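I learned to read a newspaper from the back. Sports first, then the comics, then the classifieds (my aunt was always hunting for a used piano), and only when all that was gone did I bother with the front page. The paper was the Zorkport Courier, and for most of my life it came six mornings a week and left ink on your thumbs.

It comes on 2 mornings now. The newsroom that used to hold 40 people holds a handful, and they share it with a company that sells software to dentists. The Courier is 111 years old and I'm worried it won't see many more birthdays.

The paper's owner, Rulier Media, sent a letter to subscribers last November. I kept mine. It used the word "exciting" four times and the word "reporter" zero times, and it told us that the printing would move out of town to the Zilus plant. Fine, I thought, presses are expensive. Then the deadline for the print edition got pulled back to the middle of the afternoon, and that means a school board vote taken in the evening may not reach paper readers for days. My neighbor found out her street was being dug up when the trucks parked in front of it.

I know what people say. It's all online anyway! Well, some of it is. I pay for the website too, and half of what I find there is written somewhere else, about somewhere else. A good recipe for lentils doesn't tell me who got the contract for the new water main.

What I miss most is the boring stuff. I used to cover township meetings as a stringer, back when the Courier paid 30 dollars a meeting, and most nights there was hardly a story in it. You sat on a folding chair and listened to a man talk about culverts. But the board knew you were sitting there, and I think they behaved a little better for it. They explained themselves. They finished their sentences. When an item got moved into closed session, somebody would at least look over at the press table and give a reason.

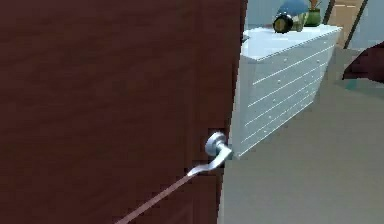
*Plenty of local business gets settled on the far side of a door.*

I went to a meeting this spring, just as a resident, and the press table was gone. There was a coffee urn where it used to be. The board got through its whole agenda in less time than it takes me to mow the lawn, and I came home with more questions than I'd walked in with.

So what do I want? I'd like Rulier to sell. There's a group over in Cabello that bought their weekly from its old owners and turned it into a nonprofit, and it's not a rich operation by any stretch, but they have a person at every council meeting and they run the agenda in full, in type I can read without my glasses. They take ads. They take donations. They hold a pancake breakfast! I'd eat a lot of pancakes for a Courier like that.

And if Rulier won't sell, then it should tell us plainly what it plans to do with the place. Readers have put up with smaller pages and higher prices and a puzzle page that repeats itself (I've done the same crossword twice this year, and did worse the second time). We've been patient - too patient, probably. I wrote to the publisher in the spring asking how many local reporters the paper means to keep, and I got back an offer for a discounted digital bundle.

I'll keep subscribing for now. My renewal is on the kitchen counter, and I've written the same question across the bottom of it in red pen. If you get the Courier too, put it on yours.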